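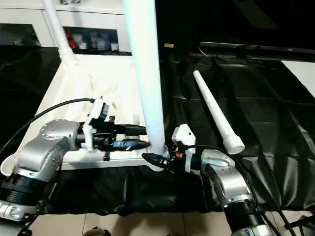 Millum Pipe Assembly Notes

Version of August. Maintained by Birgit Kasten and Seung-woo Cho.

Overview

This folder contains the records of people and stations putting together frames from white plastic pipe. The frames are simple: uprights, shorter pieces between them, and white connectors at the joints. We collected the records to study in which order the parts are joined and where the work becomes slow. There are 1,539 records in total.

Materials

All pipes are plain white plastic, without print or paint. The connectors are of three types: straight coupling, angled connector and tee. The pieces are pushed together by hand force, no glue is used, so each frame can be taken apart again. Pipes are cut to two lengths, which we call "long" and "short" in the files. Please note that a coupling which stays on a short pipe after disassembly is still written as two parts.

Work surface

The table is covered with white cloth, and black plastic sheet or dark cloth is laid over what stands next to it. White pipe on white cloth is difficult to see, so users who need clean outlines should start with the records marked "dark". Wrinkles in the cloth were not smoothed between records.

Contents

parts.csv: one line for each pipe or connector
steps.csv: start and end of every joining step, in seconds
layouts: 20 drawings of the finished frames
split_a and split_b: 500 records each, with no layout in common
rest: the remaining records, not sorted by layout

Labels

Each step has one of these labels: pick, align, push, turn, release, repair. "Repair" means that a joint was opened and made again. The labels were written by Jeferson Bittencourt and checked by Sarmīte Grigaitė. When they did not agree, both labels are kept and separated by a slash.

Known problems

An upright which leans a little is labeled as finished if both ends sit in a connector. In the older records, align and push are often one step. The drawing for layout 14 shows the tee on the wrong side, the corrected one has the ending "_b".

Contact

Questions about the labels go to Sarmīte, all others to Birgit.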